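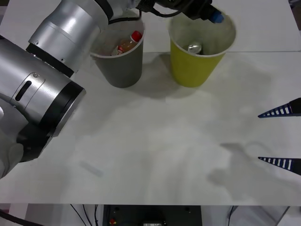
Sorting the drinks table, one cup at a time

Friends, it has been a busy few weeks at Hailu House, and before I get to the dates for your calendar I want to tell you about cups. I know. Bear with me, because I have had more conversations about paper cups this summer than in all my years of putting this newsletter together, and I have grown rather fond of the subject.

Many of you remember how things went at the open evening in March. We had 52 guests, a good mix of cans and little bottles, and one long table that looked lovely for the first quarter of an hour. After that it was every drink for itself. Cans had rolled in among the napkins, the small bottles had migrated to the far end, and anybody who wanted something fizzy had to go hunting with both hands while holding a plate. Pierina Carbone stood next to me watching all this and said that what we needed was a place for each thing, and that it didn't have to be a fancy place.

So we have been trying out a plain idea. You stand a sturdy paper cup on the table, and one drink goes into it. That's the whole of it! The cup keeps a can from rolling, it gives a small bottle something to lean on, and it catches the drips that would otherwise leave rings all over the tabletop. The colors turn out to be handy too. We keep gray for the small bottles and yellow for the cans when we have enough of both, although when we are short we use whatever is nearest and I promise you the drinks don't mind. 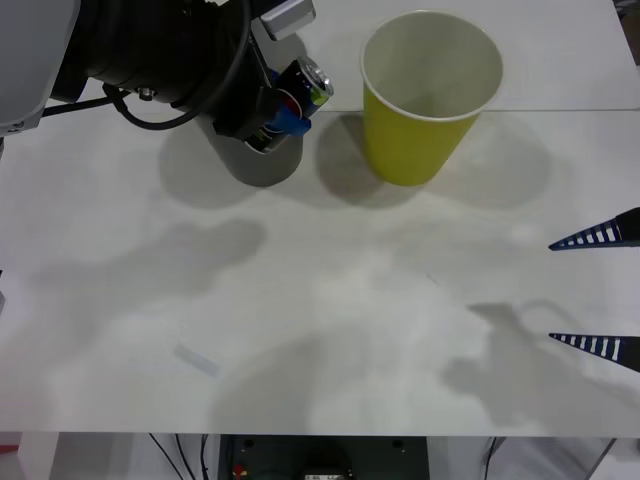 Can I bring my own cups from home for this?

Please do, as long as they are wide enough at the top for a can to slide in without being pushed, and steady enough to stand on their own once it's in there. Plain paper is fine, and any color will be welcome.

A few things we have learned along the way, in case you would like to do the same for a birthday or a family lunch. Put the cups out first and the drinks second. It sounds too simple to write down, but if you start with the drinks you will find yourself moving every one of them twice, and I speak as a person who has done it more than once. Give each cup a bit of elbow room, enough that a hand can come in from the side without bumping its neighbor. Cans like to go in at a slant and then settle, so lower them gently and don't let go too early. A tall bottle will tip a light cup right over, so those are better left standing by themselves toward the back, where sleeves can't reach them.

We also had a long talk about tablecloths, longer than it needed to be. Noemi Fiore is in favor of a bare white table, which wipes clean in a moment and lets you see straight away where anything has spilled. Pierina likes a white cloth, and I have to admit that a cloth does make a room feel more like a party. The trouble is the folds. A cup set down on top of a crease will lean, and a leaning cup with a full can in it is not something you want beside the good napkins. We have settled on a bare table for the drinks and a cloth for the food, and peace has been restored.

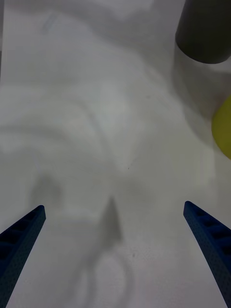 White cloth, with a few folds still to smooth out.

If you have a cloth at home that has been sitting in a drawer, shake it out the night before and lay it flat over a bed or the back of a sofa. Most of the softer creases will drop by morning. For the stubborn ones there is an iron in the Ulida Room, on the shelf to the left of the window, and you are welcome to use it whenever the house is open. Please let it cool before you put it back - the shelf has one scorch mark already and I would like to keep it at one.

Our next get-together is on 07/09/2018, and doors open at 7. We have 59 names on the list so far, so an extra pair of hands at setup would be a great kindness. Two people for the drinks table would be perfect, and if you would like to be one of them, leave your name on the sheet by the front door or have a word with Noemi. Spare cups can go in the box under the coat hooks.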